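The kettle at Lirel lives on top of a filing cabinet, and it was over a cup of tea balanced on a stack of drive boxes that I finally got Elibariki Mfinanga to sit still for half an hour. He runs the demonstration sessions there, so his days go on moving small things about on a table, over and over, so that a computer can learn to do it for itself.

"My mum thinks I play with toy food," he told me, quite cheerfully. "I've stopped correcting her."

The toy food question is a fair one (I asked it too), but what he really cares about is variety. Put the lemon on the blue plate, put the leaf on the white one, shuffle the plates, go again. Each go is driven by a person from start to finish, and everything the arms and the cameras pick up along the way is saved as one example. They call them takes, like in films. His best morning ever was 106 takes, and he still sounds pleased with himself about it!

I'd assumed you would want every take to be perfect, and I said so. He pulled a face. A perfect take teaches you what to do when all is going well, he said, and then the arm is a centimetre out one day and has no idea how to get back. So the drivers are allowed to miss. If they miss and then sort it out calmly, that take is kept, with a note. If they miss and start flapping about, it goes in the bin.

"You can see the flapping in the numbers," he said. "The joints go all over the shop. I don't want it learning my bad mood." 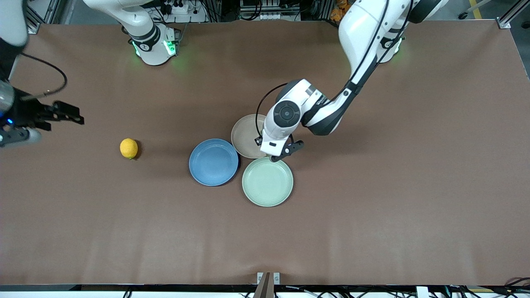
Ro-un Yoon, listening in from the next desk, wasn't having all of that. The bin is far too full, Yoon reckoned, and half the takes in it would do perfectly well if somebody trimmed the first few seconds off. They have clearly had this argument before. Mfinanga's answer was that trimming takes longer than driving a fresh one, Yoon's was that it wouldn't if the trimming tool were any good, and for a minute or two I just drank my tea.

They do agree on the wording. Every take has a sentence attached to it saying what was asked for, and for a long while that sentence was always the same, because the same person wrote it and he was busy. Then a trial run came back from Bensaid, who train the models, and it turned out to work nicely so long as you said "put" and to fall to bits if you said "place". Mfinanga laughed telling me this, though I gather he didn't at the time.

"So now we've got three people writing them," he said. "One of them says 'pop the lemon on the plate'. Lovely. That's how people talk."

I asked which things were the hardest to pick up, fully expecting him to say something heavy.

"Leaves," he said, straight off. "Anything thin. A lemon is kind to you. You come in a bit crooked and it still sits between the fingers. With a leaf you're going for almost nothing, and you've got the table right there underneath."

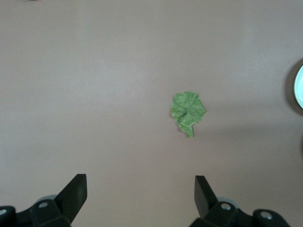 New drivers get two weeks on easy things before he lets them near the fiddly ones. He used to throw them in on their first day, and the takes from that time are slow and full of dithering, with long pauses where you can practically hear somebody thinking. Pauses are a nuisance. Feed in enough of them and the model learns to stop dead above the table and wait, which is a maddening thing to watch if you've been up since six.

Speed the other way is a worry too. There was a spell when Skastivitz, who pay for part of the work, wanted a count at the end of each day, and the count went up beautifully. "Of course it did," said Mfinanga. "We'd all stopped moving the plates." They had 123 takes in a row with hardly anything changed between them, and he threw away the lot. The daily count went soon after.
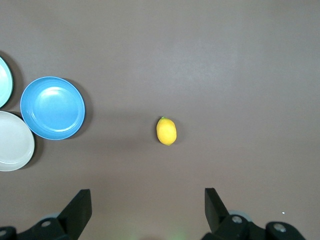

These days the layout is drawn from a list before each take, and the driver sets the table to match, even when it puts something in an awkward spot. Especially then, he said. Left to themselves, people tidy. They'll nudge a plate to where it's comfy to reach without noticing they've done it, and he includes himself in that.

I wondered if he ever got bored. He thought about it for a good while, long enough for Yoon to start grinning.

"By four in the afternoon, yes," he said. "So we stop at four."

It was ten to, as it happened, and he wanted to get one more batch in, so I rinsed my mug and let him go.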